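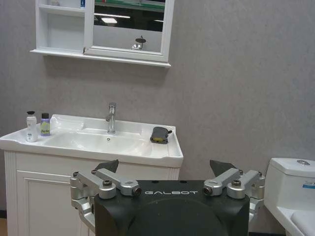

*Vanity with mirror cabinet: sink, faucet, and both ledges in use.*

## Unit 4: The Bathroom Sink

Welcome back, everyone, and thank you for the lovely notes on the kitchen unit (I read all of them, even the very long one on grout). We move to the bathroom now, and we'll stay at the sink for the whole session. I know that sounds like a lot of time for one small piece of ceramic, but the sink is where most guests form their opinion of a room, and it's also where our trainees at the Eltley house lose the most points on the March practical.

Please read pages in the Prendergast workbook on glazed surfaces before you come, and bring your own cloth if you have one you like.

### Clearing the ledges

A sink with flat ledges on both sides invites people to put things down, and they do. Pump bottles go on one side, a sponge or a soap holder on the other, and before long there's a ring under each of them. Lift everything off before you start. I mean everything, even the bottle that you're quite sure was wiped yesterday!

Put the things on a tray in the order you took them off. At Plultitley we used to set them in the basin "just for a second," and I can tell you that a pump bottle tips over very easily on a curved surface. Wipe the bottom of each bottle while it's on the tray, and turn the labels forward when you put them back.

If there's a cabinet above the sink, look at the open shelves too. You don't need to rearrange a guest's things. Wipe the front edge and the bare parts of the shelf and leave the rest where it was.

### The order of work

We go from high to low, and from dry to wet:

1. Mirror glass first, with a dry cloth, then the frame around it. A thick frame holds dust along its top edge and in the inside corners.
2. The ledge under the cabinet, all the way along. Run a finger underneath as well, as drips like to hang there.
3. The wall behind the faucet. On a gray wall, splashes dry to pale dots that you'll only notice from the side, so bend down and look across the wall toward the light.
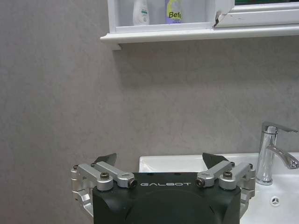

4. The faucet, starting at the lever and working down to the base. Go right around the back, where the wall makes it awkward and where the scale builds up.
5. The rim and the two ledges, then the basin, in circles toward the drain.
6. The cabinet door last. Recessed panels want a folded corner of cloth and a bit of patience.

### Choosing and holding the cloth

For glazed ceramic I'm fond of a fleecy cloth with a bound edge. The pile picks up soap film nicely, and the binding keeps the cloth from fraying after many trips through the laundry. Gray is our color for sinks at Flunduvier, and please do keep to it, because the other colors belong to other rooms.

New trainees tend to pinch the cloth in the middle and push the rest of it around in a bunch. It feels thorough, I know, but most of the fabric never touches the sink that way.

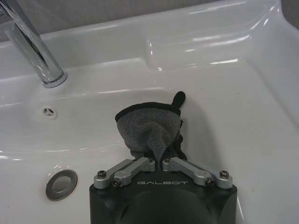 Fold it in half and in half again, lay your palm flat on top, and you'll have several clean faces to turn to as you go. Open the fold out again only for the final dry wipe, and when you've finished, shake the cloth loose and put it straight in the bag so it doesn't end up draped over the faucet.

### For next time

Clean one sink at home in the order given and write half a page on where you got stuck. Hand it in to me, Auður Østergaard, at the start of class. The spare cloths are in locker 660 if you need to borrow one.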